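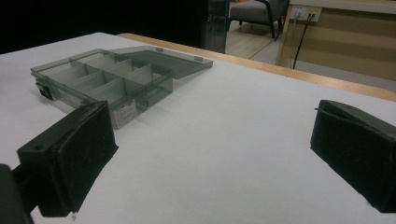

The gripper's two black fingers over the white table, with the six-compartment parts box open behind them.

Share 14 | Comments 3

PRESS RELEASE — 20 March 2023

Home-built gripper from Kneath goes free for anyone to copy

Hello! I'm Glenys Trevor, and I've never written a press release before, so bear with me. The short version is that I've built a hand-held gripper, it's called the Wivutitz, and from today the drawings, the parts list and my slightly rambling build notes are free to anybody who wants them.

The longer version starts last July, when I joined the Plekness shared workshop in Kneath. I'd gone in meaning to mend a chair. I came out three hours later having agreed to share a bench with Catrin Maddocks, who was halfway through a small robot arm and fed up with it. The arm itself was fine. The hand on the end was the trouble — it could shove things about quite happily, but ask it to pick up a washer and you might as well have asked the cat.

So we took the hand off and I built one you hold yourself. It means you can try a finger shape on a real object in a minute or two, feel where it slips, and go back to the bench before you've bolted anything to a motor. Catrin thought it was a daft detour for the first fortnight (she has since asked me to put in writing that she came round).

Most of the work has gone into the fingers. They're chunky, boxy things, a matching pair, and they come off the body so you can swap them for another shape. I wanted a broad flat face on each one, with the edges rounded over so they don't dig into soft packaging. Black shows every speck of dust, as you'll notice, and I've stopped minding! My early pairs were far too thin and bent sideways whenever I squeezed. I kept them all in a biscuit tin and I'm happy to bring the tin along to show people, as I think the bad ones are more use to a beginner than the good ones.

The small plastic box has been our favourite thing to practise on. It's see-through, which makes it easy to lose track of where the wall is, and it has a hinged lid and a clasp at one end, so there's plenty to get wrong. Getting hold of the tray by its sides is the easy bit. Shutting the lid neatly is still hit and miss and I'd love to hear from anyone who has cracked it.

By my notebook we've done 1033 practice grabs with the current fingers, on everything from teabags to a tape measure, and 346 of those were failures of one sort or another. I've listed what we were picking up each time, and what I changed afterwards, so you can make up your own mind.

The whole build cost me £225, including the bits I ruined. You could do it for less if you already have a decent set of small drill bits and a friend with a 3D printer. You don't need to be able to write code for the hand-held version. Putting it on Catrin's arm is another matter, and she is writing that half up separately under the name Vovley, which is what she calls the arm. Her notes will follow once the wiring is tidier.

We're holding an open evening at Plekness so people can have a go, and there'll be spare fingers to try. Bring something awkward to pick up, as long as it isn't alive or full of soup. Children are welcome with a grown-up.

For copies of the drawings, or to borrow the Wivutitz for a school or club, ask for me or Catrin at the Plekness workshop, Kneath. We're both happy to talk to local papers and I can natter about finger shapes for as long as you've got.

ENDS

Share 14 | Comments 3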